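Forum > Home and Kitchen > Furniture Care
Thread: Glossy dark table going dull where we eat - is the Vatel oil worth it?

brirnano_flat
2021-12-17
Moved into a rental with a dark reddish-brown table, glossy top, a bit worn. We use it for every meal, and the bloke at the hardware place reckons I need a bottle of Vatel table oil, $40 for a bottle I could hide behind a coffee mug. He says it "feeds" the timber. Does it do anything, or am I paying for smell and a nice label?

oldgumtree
Save your money. If the top is glossy there's a finish on it, and oil can't get through a finish to feed anything. It sits on the surface, looks lovely for a day and then collects crumbs. Warm water, a drop of dish soap, wring the cloth right out, dry it off after.

Prinau_Pete
Disagree. I've used Vatel on my nan's table for 13 years and it still comes up a treat. Colour is much richer than the chairs, which never got any.

oldgumtree
How do you know the chairs haven't just copped more sun?

Prinau_Pete
Same room.

oldgumtree
Same room isn't the same window. I'm not saying you've hurt the table, I'm saying you haven't shown the oil did anything.

teatowel34
What are you putting on it? The dull spots on ours were all from metal bowls. The foot ring on a stainless bowl is harder than people think, and every time somebody slides one over for a refill it takes a bit of gloss with it. Get placemats before you get oil.

brirnano_flat
Stainless bowls, yes. Also plastic plates and the kids' cups, straight on the top. We own no placemats at all.

teatowel34
There's your answer then.

kettle_on
I'm not convinced by the bowl theory either. We've had steel bowls on a lacquered table since forever and the only marks are from hot pots and one bottle of nail polish remover. My money is on whatever the previous tenants wiped it with. Some of those spray cleaners are brutal on a gloss finish.

teatowel34
Do you slide them or lift them?

kettle_on
Lift, I suppose. Fine, half a point to you.

Rewi
Before you do anything, check whose table it is. If it came with the rental I wouldn't be rubbing any product into it. I put wax on a landlord's sideboard once and lost $34 of the bond over "residue". Could have fought it, couldn't be bothered.

brirnano_flat
It's on the inventory, so it's theirs. Good point. Condition is down as "fair", whatever that means.

oldgumtree
Means they already know it's worn. Photograph it from a low angle with the light across it and email that to the agent.

Prinau_Pete
Still reckon you should try the oil on a corner. Underneath, if you're nervous.

oldgumtree
Underneath won't be glossy, so it won't tell you a thing about the top.

Prinau_Pete
Give it a rest mate.

brirnano_flat
Right, I'm leaving the oil on the shelf. Soap and water this weekend, and I'll have a look for 2 long runners, cork-backed if I can find them - the fabric ones just slide around. Still not sold on the bowls being the culprit but a runner is cheaper than arguing about it. Photo of the table with the usual stuff on it, before I clean anything. If anyone can tell worn gloss from old polish build-up just by looking, go for your life.
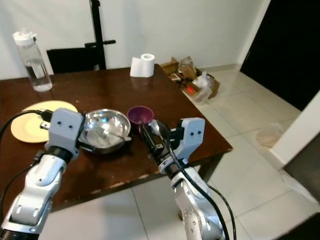 The table before cleaning, steel bowl and purple cup in their usual no-placemat spots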